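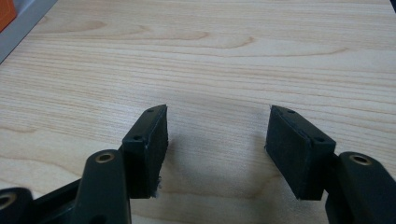
Konrad Hubmann reckons I should oil our pale wooden table and be done with it, but I'm not convinced. It has a fine wavy grain with darker streaks curling through it and I don't want it turning orange. The man at Nutstead swore his oil "won't change a thing". They all say that. Has anyone used one on light wood and still liked it in May?

**Dida**

Depends what's on it now. If a drop of water sits up in a bead, there's a finish already and oil will just lie on top and go sticky. Try the underside first, two thin coats, and leave it 48 hours before you judge the colour. Any oil will warm pale wood a bit - whoever says otherwise is selling it.

**Platitz**

just use olive oil, did ours years ago and its fine

**Brunner**

Please don't use olive oil, it never dries properly. I'd also question whether the table needs anything. I've wiped mine with a damp cloth for more than 12 years and it looks all right. If you must, a matt water-based varnish yellows less than oil, though the tins promise "invisible" and I've yet to see it. Sand along the grain, lightly, and go easy on the edges if it's veneer.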